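Section 4: Placing and First Heating

Read this section before you plug in your Cantero toaster oven. Keep the manual with the sales receipt.

Unpacking

1. Lift the oven out of the carton with both hands. Do not lift it by the door handle.
2. Take out the wire rack, the baking pan and the crumb tray. Remove all tape and cardboard, including the strip behind the door glass.
3. Wash the rack and pan in warm soapy water and dry them fully. Wipe the crumb tray with a damp cloth.
4. Slide the crumb tray back in below the lower heating elements.

CAUTION: Never run the oven without the crumb tray in place.

Choosing a spot

1. Use a level surface that can take heat. Do not set the oven on a stove top, even if the burners are off.
2. Leave 4 inches of open space on each side and behind. Leave more above if there is a cabinet.
3. Plug the cord straight into a grounded wall outlet. Do not use an extension cord.
4. Check that the cord does not hang over the edge or touch the oven body.

NOTE: Curtains, paper towels and plastic bags must be kept well away from the oven while it is hot. 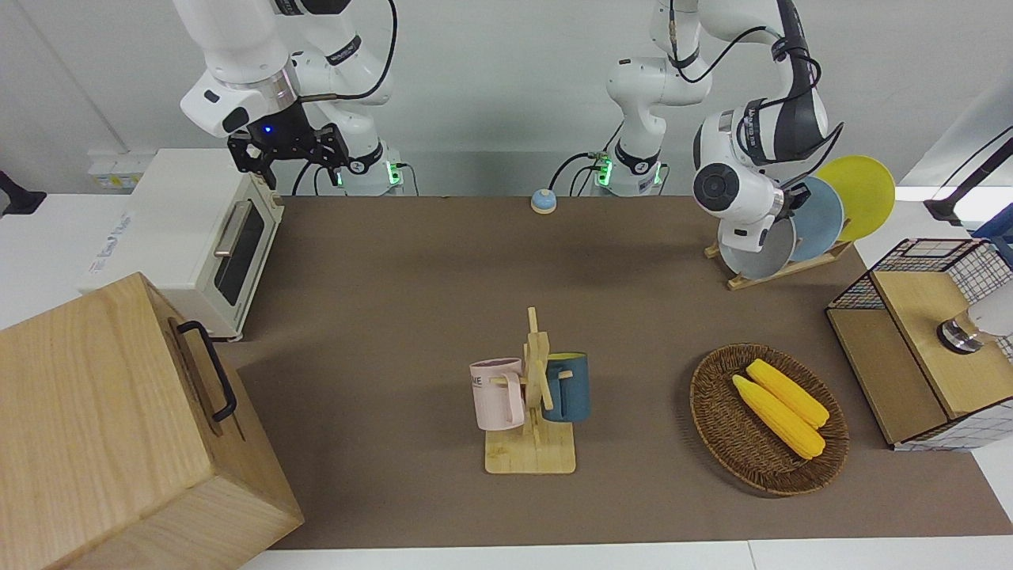

Fig. 3. Toaster oven and table.

First heating

1. Open a window or turn on the range hood.
2. With the oven empty, set the function knob to BAKE and the temperature knob to its highest mark.
3. Turn the timer to 19 minutes. A light smoke and smell are normal the first time.
4. When the bell rings, turn both knobs to OFF, unplug the oven and let it cool with the door open.

CAUTION: The door glass and top panel stay hot after the bell. Use oven mitts.

If smoke continues after a second heating, stop using the oven and contact Jalness Service, Box 2363, Drerkovcombe. Have the model number from the rear label ready.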